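Packing week at Greria. We sell board games and dice sets by mail and the November orders are in: 573 parcels, all folded by hand from flat blanks. A thread on boxes.

We use two kinds. The beige ones come from Haugen and are stiff. The white ones come from Ovon and crease more easily, but the cut edges fray if you rush them.

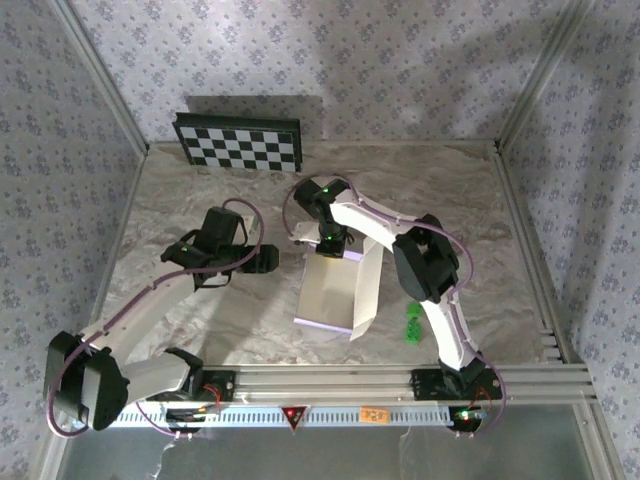

How do you keep the bottom of a carton from opening once it's full?
Tape down the center seam and run it two inches up each side. For anything heavy, add a second strip across the middle.

Flat blanks take up far less shelf space than made-up boxes. I keep them in stacks of 40 and fold only what I need for the day. Made-up boxes get dented waiting around.

Crease every score line before you tuck anything. Bend the flap all the way back, let go, then fold it up. Side panels first, lid last.

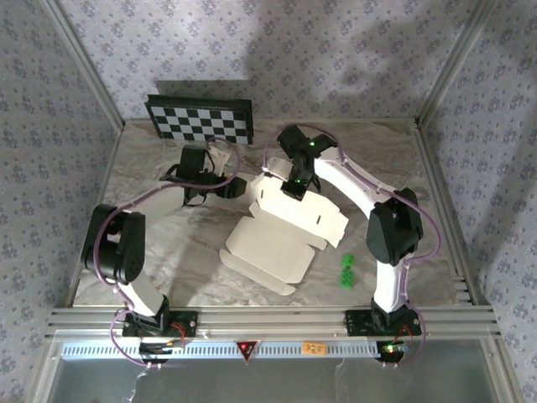
What size box should a small game go in?
One that leaves an inch of padding on each side. With more room than that, the game slides and the corners get crushed.

White corrugated shows its brown core wherever it's cut, so a rough edge is easy to spot. I trim the bad ones with a knife. If a tab tears through, the blank goes in the scrap pile and gets cut up for dividers.

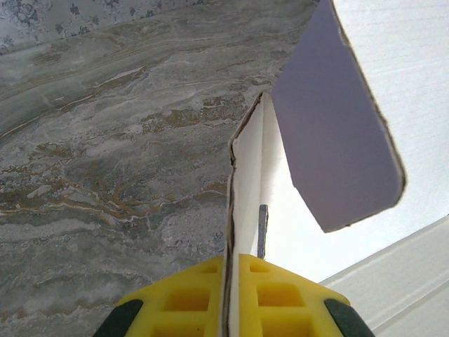 Reply from a follower in Gedham: we wet the score line with a damp sponge before folding and get far fewer tears. Only a little water or the board goes soft.

I'll try that on the next stack. The lids are where I lose most of mine.

Loose dice go in a paper bag inside the box. Tape the bag shut too, they get out of everything. 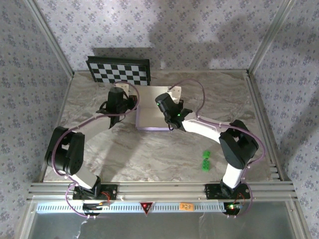 Flat items are the easy part of the job. They get a sheet of card on both sides and go in a mailer. A board with a cream top and a thin lavender edge shows every scuff, so I put tissue over the face first. Some 93 mailers are going out that way, and the other orders are all in boxes.

Labels tomorrow. I do those in batches of 6.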